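Protokoll der Mitgliederversammlung
Kleingartenverein Podevell
5. Oktober 2026, Vereinsheim, Beginn 18.30 Uhr

Leitung: Armelle Lemaire
Protokoll: Issa Daher
Entschuldigt: Tien-fu Yang

TOP 1 Genehmigung des letzten Protokolls
Das Protokoll der Sitzung vom März wird ohne Änderung genehmigt.

TOP 2 Wasserleitung
Die Leitung am Mittelweg ist an zwei Stellen undicht. Die Firma Roltus bietet die Reparatur für 300 Euro an, Anfahrt inbegriffen. King-fai Tse fragt, ob die alten Absperrhähne gleich mit getauscht werden können. Das steht nicht im Angebot, Frau Lemaire klärt es. Beschluss: Der Auftrag wird vergeben, für die Hähne dürfen zusätzlich bis zu 117 Euro ausgegeben werden. Einstimmig.
Das Wasser wird wie im Vorjahr Anfang November abgestellt. Aushang folgt. Wer eine eigene Zisterne hat, entleert sie bitte selbst.

TOP 3 Hecken am Nordtor
Die Hecke zum Parkplatz ist stellenweise höher als erlaubt. Die Stadt hat noch nicht geschrieben, der Bezirksverband hat aber mündlich darauf hingewiesen. Geschnitten wird beim Herbsteinsatz. Parzelle 4 schneidet ihre Seite selbst.

TOP 4 Kompostplatz
Im linken Fach lagen wieder Plastiktöpfe und Bindedraht. Ximena Yáñez schlägt ein neues Schild vor und übernimmt den Text. Ein Schloss wird diskutiert und abgelehnt (drei Stimmen dafür).

TOP 5 Verschiedenes
Der Häcksler steht ab sofort im Schuppen hinter dem Vereinsheim, Schlüssel bei Herrn Tse. Die Pachtrechnungen gehen diesen Monat raus. Nächste Sitzung im März, Einladung per Post.

Ende 20.10 Uhr

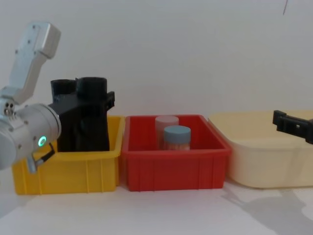
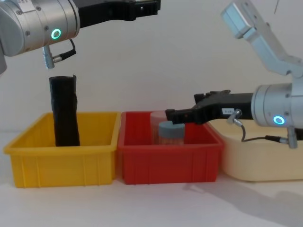
Gelbe Kunststoffbehälter, auf beiden Bildern

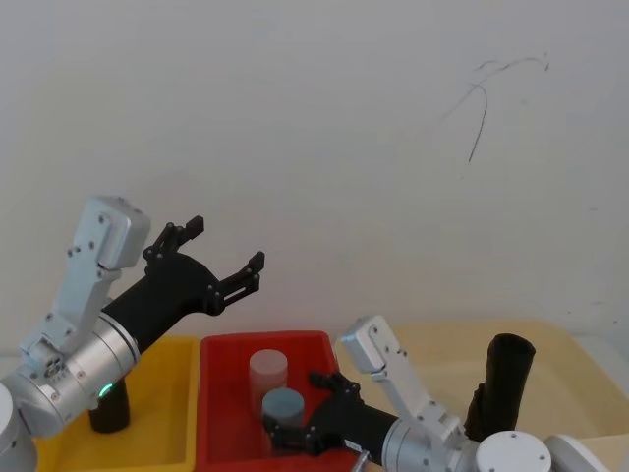
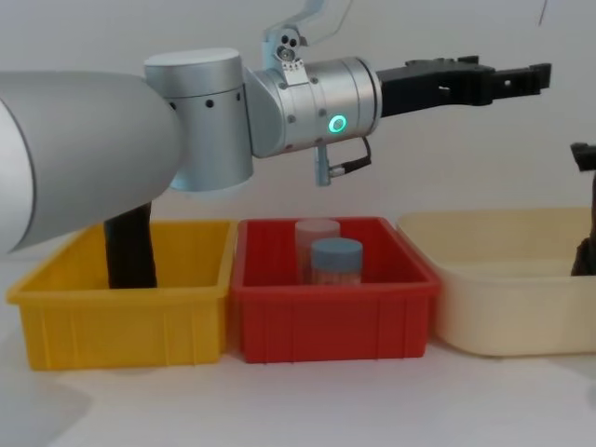 Nachtrag von Tien-fu Yang: Zu TOP 2 bitte aufnehmen, dass der Hahn bei Parzelle 4 erst im letzten Jahr erneuert wurde und nicht noch einmal getauscht werden muss. Die Quittung über 247 Euro liegt im Ordner Wasser, ganz hinten.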